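Wododell bench notes: finger service on the hand-held grippers

The Roltside units are now on a fixed service interval of 738 recorded grasps. Unit 4 reached a lifetime total of 2,141 before its last service, and the pads on its printed fingers had polished enough to let smooth parts slip. The procedure below replaces the one in the Pumphrey manual.

1. Opening check. Clear the bench below the tool, open the fingers fully and compare the tips. They should sit level, with the cable hanging clear of the left finger. 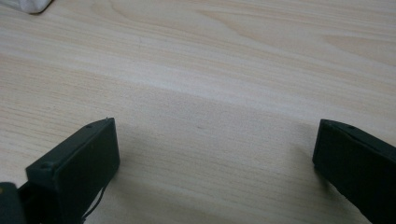 2. Finger inspection. Look at the inner faces and the lower edges under flat light. Print defects on an outer edge are cosmetic and can stay. A crack that reaches a screw hole means a new finger.

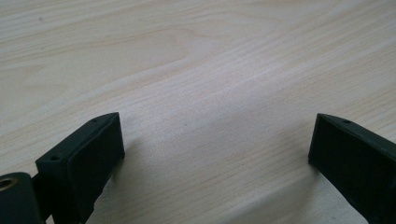
Check the brass insert in the hub while the fingers are open. If it turns with the screw, the hub goes back to Skistberg - do not glue it in place.

3. Grip check. Close on a Rubik's cube set square between the fingers. Both pads should meet the sides together. If one lands early, loosen that finger, reseat it and repeat.
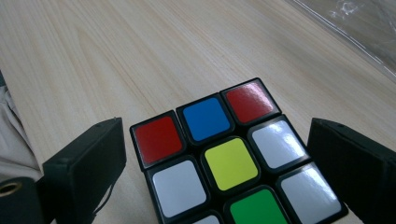

Spare parts

Stock stands at 32 fingers. Pads are ordered under part 634, next delivery in December.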